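Ticket: wrist stream drops frames during episode recording
Opened by: Ghada Moussa
Project: Guvavden
Station: Urstead 2
Status: open, workaround in place
Date: 6 August 2020

Problem
Episodes recorded on Urstead 2 come out with the wrist stream shorter than the joint log. The joint log is fine. Of the last 80 episodes, 10 fail the length check in Danko and get thrown out before training. We need 300 good ones for this task, so this is costing us.

Tried so far
Swapped the USB cable at the wrist. No change.
Moved the recorder to the other port on the station PC. No change.
Turned off the live preview in Plotitz. Better, but not gone.
Rolled the recorder back to the May build. Same drops, so it is not the last update.

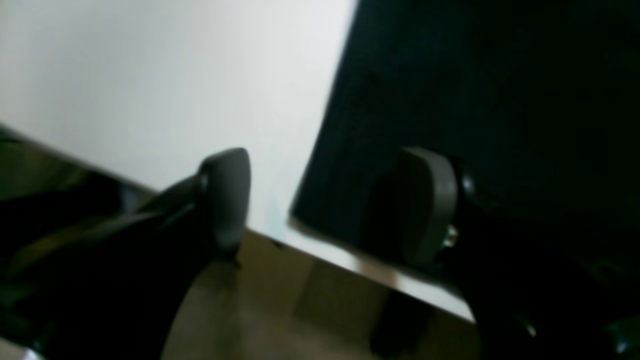

Frames that do arrive are usable. Both finger pads are in view, and the line between the white panel and the dark object runs through the gap between them. Focus is a bit soft, but I would leave that alone for now - changing it would make the new episodes differ from the old ones.

The drops seem to come in one block, not spread out. In episode 42 the stream stops for over a second and then picks up again. The disk write log shows a stall at the same point. My guess is that the recorder is still saving the previous episode when the next one starts.

Workaround
Wait for "saved" in the Plotitz window before starting the next episode. Do not use the foot pedal to skip ahead.

Next
Write to the local drive first and copy to the share at the end of the shift. If the length check still fails after that, I will attach the full disk log and reassign.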